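Filed under: Bench Notes / Good Practice
3 min read

June, late afternoon. Rewrote our handling rules for the bottle task, mostly because I kept breaking the old ones myself (sorry, everybody). The Gatmont checklist we started from was written for boxes, and a soda bottle is a whole different animal!

First rule stays: the start pose goes in the log before the arm moves, and "lying" and "upright" are two separate conditions. I found 195 episodes in the Trallance set where they'd been lumped together under one tag, and pulling them apart ate my entire morning.

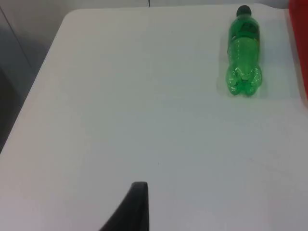

Bottle down, and bottle standing:
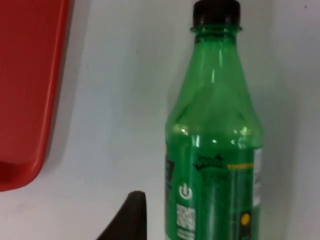 Second rule, and I'm going to be a pain about it: write down the fill level. An empty bottle slides if you so much as breathe on it, and a full one doesn't care. Andetti's grip defaults assume something with a bit of weight, so for empties we drop the closing force to 200 on the controller scale and leave it there for the whole batch. Please don't nudge it halfway through because one grasp looked sloppy. Log the sloppy grasp!

Third, hands stay off the table until the arm is parked and the light is amber. I know, I know, it's quicker to reach in and straighten things. Do it anyway and the episode gets tossed, mine included.

Still arguing with myself over labels. Should the label direction be fixed or random? The Rastogi protocol says fixed, but I'd like to see random for at least one batch. Episodes 515 through 1108 are all fixed, so there's plenty to compare against. I'll set up the random batch after the finger pads get swapped.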